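린담 시의원 보궐선거 개표 방송 보다가 새벽에 잠들었어요

2019-03-28

어제 결국 끝까지 못 봤습니다ㅠㅠ 개표율 4퍼센트 남겨 놓고 소파에서 그대로 기절했거든요. 일어나자마자 휴대폰부터 켰더니 파트리시오 칼보 후보가 558표 차로 이겼더라고요. 저는 나디라 주가 후보를 찍었으니까 진 쪽인데, 이상하게 속이 많이 쓰리지는 않아요. 초반에 격차가 벌어졌을 때 이미 마음을 반쯤 내려놨던 것 같아요.

제일 재미있었던 건 칸테로 동네 결과였어요! 여기는 원래 칼보 쪽 텃밭이라 주가 후보가 유세도 한 번밖에 안 왔는데, 뚜껑을 열어 보니 거의 반반이었대요. 반대로 당연히 이길 줄 알았던 세릭 쪽에서 표가 확 빠졌고요. 버스 노선 폐지 얘기를 너무 늦게 꺼낸 게 컸다고 봅니다. 세릭 사는 친구 말로는 공보물에 그 얘기가 딱 한 줄 있었다네요. 한 줄이요…

투표하러 갔을 때는 20분 정도는 서 있을 각오를 했는데 들어가자마자 바로 찍고 나왔어요. 보궐선거는 늘 이런 식이라 조금 아쉬워요. 다음 본선거는 6월이니까 그때는 동네 사람들이랑 토론회라도 같이 보려고요(간식은 제가 준비할게요).

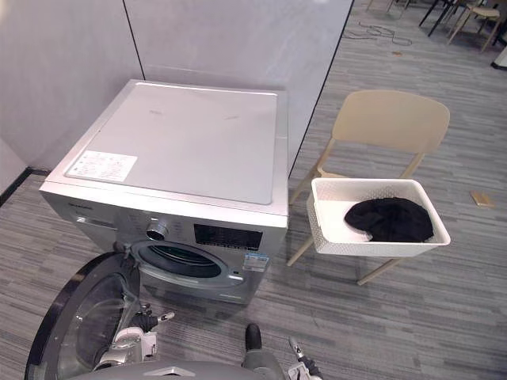

칼보 당선인 공약 중에 제가 지켜볼 건 딱 하나, 심야 전기요금 지원이에요. 선거 기간 내내 말은 많았는데 어느 집까지 해당되는지는 끝까지 안 나왔거든요. 우리 집처럼 은색 드럼세탁기를 밤에만 돌리는 집도 들어가는지 그게 제일 궁금합니다. 지라디에르 주민 모임 게시판에 질문을 올려 뒀으니 답이 달리면 여기에도 옮겨 적을게요.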